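Home / Features / Food and Home

The long life of the office mug

31 Aug 2024
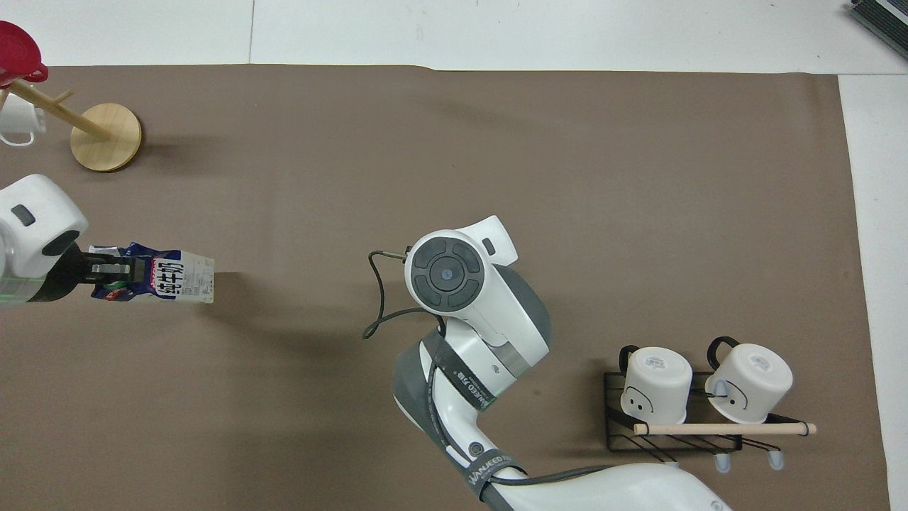

A cup that belongs to no one

Most workplaces have more mugs than people. They arrive with new hires, as gifts from suppliers or in boxes left over from a trade show, and they rarely leave. When the housewares maker Vendance asked 425 office workers in April what they drank from at work, 60 percent said they used whatever was clean. The rest had a mug of their own, and most of those said somebody else had used it in the past month.

The shared mug is fairly new. At the Verkholm paper mill, workers brought a tin cup from home and took it back at the end of the shift. The mill put in a canteen after the war and bought heavy white cups for it, thick at the lip so they would survive the sinks. A few are still in use in the town's library.

What the potteries made

Zimow was one of the towns that supplied those canteens. Its main pottery sold a plain straight-sided mug for 91 years with only small changes to the handle. The clay was cheap and the glaze was hard. Buyers complained about the weight, but they kept ordering.

Printing changed the business. Once a company name could be fired onto a single batch at low cost, the mug became something to give away. Orders got smaller and designs changed every season. The pottery at Zimow closed its canteen line and now makes tiles.

Marinho went the other way. It sells one mug in one size, 6 to a box, with no printing at all. Most of its trade is with cafes and small hotels that want to replace a broken piece and have it match.

Keeping them in use

Stoneware lasts a long time if it is treated evenly. Sudden heat does more harm than daily washing, so a cup from a cold cupboard should be warmed before boiling water goes in. Tea stains come off with baking soda and a damp cloth. A chip on the foot is harmless, but a chip on the rim is a reason to retire the mug - pens and toothbrushes can have it after that.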